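**Shared arm build, Brandstead workshop – report to the Rojanasak fund**

Prepared by Povilas Strazds, Jan 28, 2026
For: Chutima Nuchit

You asked for a plain account of where the money has gone and whether the arm does anything useful yet. The short answer is that it moves well, it sees fairly well, and I would not trust it with a job. The longer answer follows, and Halvard has read it and disagrees with parts of it. I have marked where.

## Money

We have spent 2,378 pounds of the grant. Most of that went on joint motors and the power supply, and the rest on the wrist camera, cable, bearings and filament. The second power supply was my mistake. I ordered the wrong voltage and the seller would not take it back, so it sits on the shelf with a label on it.

Nothing has been spent on the base plate you saw in the July plan. We bolted the arm to the bench instead and it seems stiff enough. I would like to keep that line of the budget open until we know.

## What has been built

The arm itself is finished, if you accept that anything here is ever finished. Pongsak rebuilt the elbow twice. The first version had play in it that you could feel by hand, and the second ran hot enough to soften its own printed housing. The third has done 53 hours without trouble, which is encouraging but not long.

The gripper is on its fourth set of fingers. The early ones were blunt and wide and tended to push cloth along in front of them. The present pair is narrower at the tips and can get hold of a fold, provided there is a fold to get hold of. Flat cloth still beats it nearly every time.

Pichit wrote the control software and has kept it small. It runs on an old desktop we already had. He has also added a proper stop button, wired to cut motor power directly, after I complained that the first one only asked the program politely.

## The sorting job

The proposal said the arm would move mixed household items between containers on a table. We are using soft things for now, mostly cloth, as they are the hard case and do not break.

The wrist camera gives a decent view of the near side of a basket and a poor view of what is in it. When the arm comes in low, the rim hides half the contents. Halvard thinks this can be solved by planning a higher approach. I think it needs a second, fixed camera above the bench, and I said so in the summer.
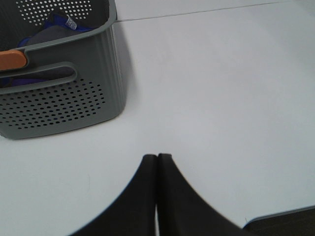

*Wrist camera view, fingers closed and nothing held. Grey basket with the blue cloth at upper left, edge of a second container at lower right.*

We logged 219 attempts at picking a single item out of a basket and putting it in another container. Pichit's summary calls the results "promising". I would call them mixed. The runs that went well had the cloth bunched up near the top and the basket square to the arm, and a person had put it that way. Turn the basket a little and the fingers start catching the rim. Dark items inside a dark basket are worse again, for the obvious reason that the camera can hardly tell one from the other.

I have asked for the next batch to be run with the baskets placed by someone who does not know what the arm prefers. Pongsak has agreed to do it. Until that is done, please don't quote any success rate from us to the Britesmont people.

## Problems still open

- **Cable wear.** The camera lead rubs at the wrist. It has been taped, and tape is not a repair.
- **Calibration.** It drifts over a long session. Nineteen minutes of setup each morning is too much for something that is meant to save effort.
- **Grip force.** The fingers have no force sensing. The motor current gives a rough idea and Halvard is happy with it – I am not.
- **Bench time.** We share with the Grirkovlow furniture group, who need the large bench at weekends. The arm has to be unbolted each time and we lose the calibration with it.

## What we are asking for

No new money this quarter. We would like your agreement to move the base plate money to an overhead camera and a proper cable guide. If you would prefer the base plate as planned, we can do that, but I don't expect it to help with picking.

Halvard would also like to start on folding. I have told him I will not put my name to that until the arm can empty one basket on its own, without anybody arranging the contents first. He will probably write to you separately.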